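Unit 3: Shading, Edges and Highlights
Drawing for Beginners, Hirnham evening classes
Tutor: Raili Oksanen

These notes cover the third session. Bring them with you, along with a 2B and a 4B pencil, a putty rubber and the grey paper from last time. If you missed the session on outlines, ask Anayeli Pacheco for the handout before starting the exercises.

## 1. Light, middle, dark

Most beginners shade too lightly. They put down a careful outline, add a little grey on one side, and stop. The drawing stays flat because the darkest mark on the page is still the outline.

Before shading anything, decide on three values:

- **Light:** the paper itself, or the paper with a very thin layer of pencil.
- **Middle:** an even grey. This will cover most of the drawing.
- **Dark:** as dark as the 4B will go without shining.

Draw three boxes in the corner of your sheet and fill them in. Check every area of the drawing against them. An area that falls between two boxes should be pushed to one or the other for now. We will add in-between values in the next unit.

Squint when you look at the object. Small details drop away and the larger patches of light and dark become easier to see.

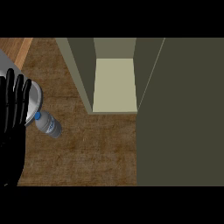 Glossy things are drawn mostly by their highlights. A matt surface changes slowly from light to dark, so you can follow its shape through the greys. A polished black surface gives you very little grey to work with. Look at the fingers: each is close to solid black, and the thin light lines running along them tell you that they are rounded and where one segment gives way to the next. Lay in the dark first and lift the highlights out afterwards with a corner of the putty rubber. The plate behind works differently. Its rim has a soft metallic sheen with a slightly darker outer lip, so it needs a middle grey and one firmer line. Very little of the plate shows, and you still read it as round from the curve on the right. Draw only the part you can see and keep that curve true.

## 2. Hard and soft edges

An edge is where one value meets another. It can be hard (a sudden change) or soft (a gradual one).

Use a hard edge where:

- one object passes in front of another
- a surface turns a sharp corner
- a shadow falls close to the thing that casts it

Use a soft edge where:

- a rounded form turns away from the light
- a shadow spreads out, further from the object
- two areas have nearly the same value

Do not outline a soft edge. If you have already drawn a line there, rub it back until it is barely visible and let the shading do the work.

**Exercise A.** Set an egg on a sheet of white paper with one lamp to the left. Turn off the other lights. Draw the shadow before you draw the egg. Spend most of your time on the shadow.

**Exercise B.** Replace the egg with a small box. Draw it at the same size, using the same three values, and compare the edges in the two drawings.

## 3. Clear objects

Clear plastic and glass worry people more than they should. You are drawing what can be seen through the object, with the shapes bent or shifted, and a few bright marks on top.

Work in this order:

1. Draw the background values straight across, as if the object were absent.
2. Lightly mark the outline and the centre line. Check that both sides match.
3. Darken the narrow bands near the sides and the base, if you can see them.
4. Add any solid parts, such as a cap or a label, at full strength.
5. Leave the highlights until the end, and use fewer than you think you need.
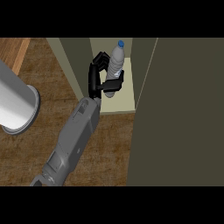
## 4. Homework

Choose one glossy object and one clear object from your kitchen. Make a separate drawing of each, filling at least half the sheet. Write the direction of the light in the margin with an arrow.

Allow 80 minutes for the pair. Tonal drawings done in a hurry tend to lose their darks, so go back over the darkest areas at the end.

Bring both drawings to the next session, including any you are unhappy with. We will pin them up and look at them from across the room.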